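Budgeting for a second arm
Oct 20, 2020

The gripper quote from Priment came back at 1,277 pounds, cable included. Remness wanted 500 less but would not commit to spares. Hemant Pandey has used both and prefers the Priment fingers for small parts.

I have put off buying until the block-sorting task runs properly in simulation. Simulator time costs me electricity. A bent finger costs a week.

What the simulation is for

Mainly reach and clearance. The tray sits at an angle to the gripper, and the yellow block inside it is small, so finger width matters more than payload. I had been pricing payload.
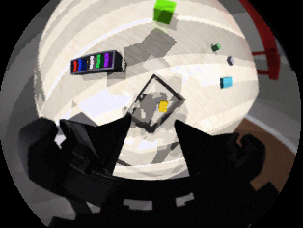 Costs still open

Mounting plate: waiting on Bhatia.
Spare fingers: 2 pairs, price not confirmed.
Delivery: seven weeks, so an order now should land before January.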